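Pratar Adds Shape Blocks to Its Early Learning Line

Set of small plastic pieces in four colors will be offered to preschools and families

Pratar, a maker of toys and classroom goods for young children, announced today that it will add a set of plastic shape blocks to its early learning line. The set will go on sale in January through the company's website and at its Plillcombe store.
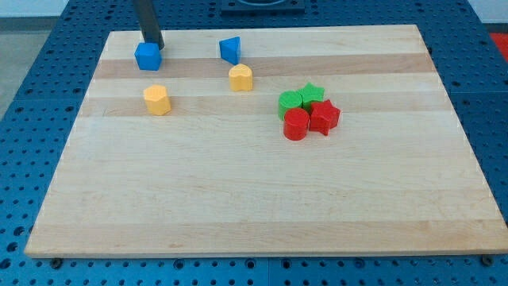

PLILLCOMBE, January — The new blocks come in blue, yellow, green and red. Shapes include hearts, stars, cylinders, cubes, triangles and hexagons, and several are made in more than one color, so that a child may sort the same pieces by color first and by shape afterward. A green star and a red star, for example, belong together in one game and apart in the next.

The pieces are small enough to be used on a tray, a cutting board or the corner of a kitchen table. Each set is packed in a cotton bag with a drawstring and a folded card of 30 sorting and matching activities in English and Spanish. The blocks are intended for children age three and older.

Pratar developed the set with Antunes, a design studio that has worked with the company on two earlier products. Trial sets were used last fall in classrooms run by Tateo, a preschool network, where 664 children took part. Teachers asked for a plainer heart and for fewer pieces in each bag, and both changes were made before production began.

The first production run will be 2,000 sets. Pratar will set aside part of that run for Tateo classrooms — these will be delivered before general sales open. Replacement pieces will be sold singly, by shape and color, for schools that need to complete an older set.

Preschools and child care centers may place orders in advance through the Pratar school desk. The Plillcombe store will have an open set on its play table every Friday during the month of January.

About Pratar

Pratar designs and sells toys, puzzles and classroom materials for children from birth to age eight. Its main office and store are in Plillcombe.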